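Visit to the Enavness open day, 3rd October

Enavness opened its Arna site to outside users for the afternoon, and the program was given over almost entirely to working rules for hand-held gripper collection. The first hour covered the house standard, now in its third revision. Nanami Okabe, who maintains it, went through the changes made in September. The section on object handling has grown the most and took up most of the questions.

The main change is that assembled objects now have their own class. Previously they were recorded as rigid, and a part coming off was logged as a dropped object. Parts and assembly are now listed separately, and the operator states before the take which of them is being handled.

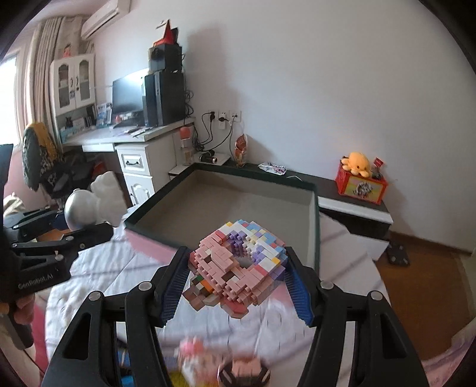
Contact rules come next in the standard. Jaws should meet the object on opposing sides, and closing force is set by the weakest joint. A studded brick model held between two ribbed pads is a fair test of the clause: the ring is open in the middle, so pressure from both sides goes into the joints around the hollow. The text asks for a slow close, a stop at first contact and a hold of three seconds before any lift. Pads are inspected every 100 takes and replaced at 600.

Clause 17 deals with work in furnished rooms. Background items may stay where they are, but the work surface has to be agreed before the first take and left alone until the last. Margaritis asked whether a cloth counts as part of that surface. It does, and smoothing it midway starts a new set.

Lorkero presented its own checklist afterward. It is shorter, and has no entry for a second gripper within reach of the first. Okabe's draft wording on that point is open for comment.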